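Small bathroom, brush and bin — where does everything live?

beneckbaths wrote:

Hello all, long-time reader, first proper thread. We moved into a terrace in Fludton in September and the bathroom is tiny. Toilet, vanity next to it, and a strip of floor that everything else has to fight over. I've been putting off sorting it and now I can't any more because my mum is coming to stay.

Couple of pictures of the toilet end: 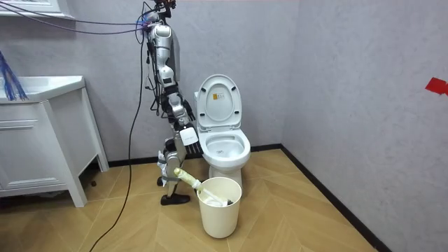
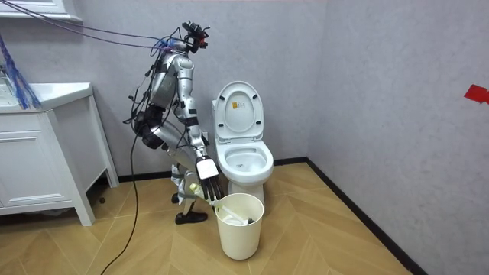
My main question is the brush. I've never lived anywhere with a proper place for it, and I go back and forth on whether it should be out on show or tucked away behind something. At the moment we've got the cream bin stood right in front of the toilet, a bit to the left, and in the first picture the brush is sitting in it with the handle sticking out at a slant. So it isn't really a bin and it isn't really a brush holder, and my other half keeps dropping cotton wool in on top of it. I want one thing for rubbish and one thing for the brush, and I want to be able to mop without moving either of them. Budget is small, up to £12 if I can help it. What do you all do?

Nhàn Khương

tilesandtea wrote:

Welcome! First thing I'd do is get it out from in front of the loo. I had mine there for years and kicked it every single morning, usually before I'd got my eyes open. Down the side is where it wants to be, on whichever side you don't reach for the paper.

And please, separate brush pot. Closed one with a little drip tray in the bottom. You can rinse the tray in the shower in four seconds and you're done.

Cường Văn wrote:

Going to disagree with the closed pot straight away, sorry! Closed pots are where brushes go to die. They never dry. You put it back damp, the lid goes on, and a week later you lift it out and wish you hadn't. Open holder every time, or at least one with big slots round the sides.

What I do: clean the bowl, then trap the brush handle under the seat so the head hangs over the bowl and drips for ten minutes while I do the basin. Then back in the holder. Been doing it that way since I rented my first flat and never had a smelly one.

tilesandtea wrote:

Ten minutes with the brush hanging out over the bowl and then somebody needs the loo. We've got three kids, it would never be free that long. I still say closed pot but rinse it weekly with a drop of bleach. If you're going to leave it for a month then yes, fair enough, it'll be grim whichever sort you buy.

moppetandco wrote:

Wall-mounted! Can't believe it wasn't the first answer. If mopping is the problem then take it off the floor altogether. Ours is a stick-on one from Kestex and it's held up fine on the tiles, though it did come off the painted bit twice so I wouldn't try that again. Clean the tile with surgical spirit before you stick it and leave it overnight with nothing in it.

Also is that a label still on the underside of your toilet lid? The one with the orange on it. Get it off sooner rather than later, they go like concrete. Warm soapy flannel laid over it for a while, then an old bank card.

beneckbaths wrote:

It is, yes! I'd stopped seeing it. It was there when we moved in and I suppose the people before us never bothered either. Will try the flannel tonight.

I like the idea of the wall one but the only bare tile near the loo is the bit behind the door, and I think the door would clout it. Will measure.

Cường Văn wrote:

Careful with a bank card on the lid, some plastics scratch if you so much as look at them. Fingernail and cooking oil. Takes longer, leaves no marks.

moppetandco wrote:

I've done 4 lids in my time with a bank card and never scratched one, but each to their own :)

grannyflat wrote:

Can I stick up for keeping the bin? It's a nice plain shape and cream goes with everything. I'd keep it purely for rubbish, put a liner in so your other half can chuck in whatever he likes, and slide it up against the vanity side. A bin that narrows towards the bottom like that one is a good shape for a small floor, you can get your toes round it.

Then spend your money on the brush. I had one of those silicone ones off my daughter and I won't go back, it shakes nearly dry. It was a Cù and I think it was under a tenner.

tilesandtea wrote:

Silicone ones don't scrub though! They just push it around. We're in a hard water area and mine did nothing at all for the line in the bowl. Proper bristles for me. I'll give you that they look cleaner.

grannyflat wrote:

Soft water here so maybe that's why we get on with it. Nhàn, which are you?

beneckbaths wrote:

Hard, judging by the kettle. So bristles then.

Right, I've measured. The door misses the tile by a hair but I don't trust it, so no wall one for now. Plan is: bin over to the vanity side with a liner in, open holder down the far side of the loo, bristle brush, and I'll do the drip thing under the seat when there's only the two of us in. Cường, you win that one, but if my mum sits on it I'm giving her your user name.

The label is half off. Flannel got the top layer, I'm on to the oil now.

Cường Văn wrote:

I accept full responsibility. Put a bit of kitchen paper in the bottom of the holder for the first week as well, you'll soon see how much it's dripping.

Comments (3)

Dee: Does the vanity cupboard have any room in it? We keep the brush in ours on an old saucer and it's out of the way completely.

beneckbaths: Full of towels I'm afraid, and I couldn't put the two together!

R. from upstairs: Charity shops are good for holders. Mine's an old pottery utensil jar, heavy enough that the cat can't knock it over.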